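I finished my first online course this week!! All of it, every unit, after signing up for nine things over the years and drifting away from each one by the second video. So here comes a long thread about how it went, for anyone who is thinking of trying one.

The course is Intro to Soil Science on Wulelitz, which is a pretty small site. I only found it through a link at the bottom of a library newsletter. Free to take, and you pay if you want the certificate. I did not want the certificate. (I now want the certificate. More on that later.)

There were 3156 of us signed up when it opened in October. The number sits right there on the front page of the course and I found it weirdly cheering. All those people, up at whatever hour, learning what clay does.

The teacher is Siebe Bakker and he is SO good. No slides with forty bullet points. He talks at a desk with a pad of paper and a thick marker, draws a thing, gets it a bit wrong, crosses it out and draws it again. I learned more from the crossing out than I did from most textbooks.

Videos are short, too. Most of them fit inside the time it takes my pasta to cook. I watched the whole unit on drainage standing at the stove, and I do not regret it, even though there is sauce on my notes.

OK, the part I really want to talk about: the deadlines. Every course I dropped before this was "go at your own pace," and my own pace is apparently zero. This one opened a new unit every Tuesday and closed the quiz for the old one 2 weeks later. That was it. That tiny bit of push was all I needed.

I know that doesn't work for everybody! People in the forum with night shifts and small kids asked for longer, and the staff moved the dates for them with no fuss, which I thought was lovely. But if you're a drifter like me, look for a course with dates on it.

The forum! I was going to skip it. I always skip it. Then in the second unit I got stuck on pore space, posted a very confused question at 11 at night, and woke up to four answers, one with a hand-drawn diagram of sponges. I was in there every day after that.

Peer grading was the piece I dreaded most. You write a page, then you read 2 pages by other learners and score them against a list. My first set of comments back just said "good" and "ok nice." Hmm. But the next round somebody had gone through mine line by line and caught that I'd mixed up silt and loam the entire way through. Bless that person forever.

Things I'd change, because there are a few. The captions go strange whenever he says a Latin name. The search box in the forum finds nothing, ever. And the phone app logs you out in the middle of a quiz, so do the quizzes on a laptop.
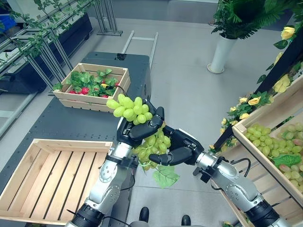 Tudose replied to the captions post to say you can download the transcript from each unit page, and that those get corrected by hand a few days after the video goes up, so the Latin is fine in there. I had no idea! Going back for the whole lot tonight.

Now, the certificate. It costs 395 and that made me gulp. For me it would be a nice thing to look at and nothing else, so I'm leaving it for now. If you need it for work, write to them first and ask about help with the fee. A couple of people in my group did, and they said the form was short.

Stuff that helped me, if you're starting one: I put the study time on the calendar like a dentist visit. I took notes on paper. I told my sister I was doing it, and she asked me about dirt every single Sunday until I had to have an answer.

Also, do the last project even if it's optional! Ours was to dig up soil from three spots near home, shake each one in a jar of water and write up the layers. I did mine by the bus stop, behind the garage and under the neighbor's hedge (with permission!). It was the most fun I've had with homework since fourth grade.

Next up is their follow-on course, Zekcombe, which is all composting and has a group project. A GROUP project, with strangers, online. I'm nervous and I've already signed up. If anyone here wants to be in my group, reply by the weekend and I'll send you the link.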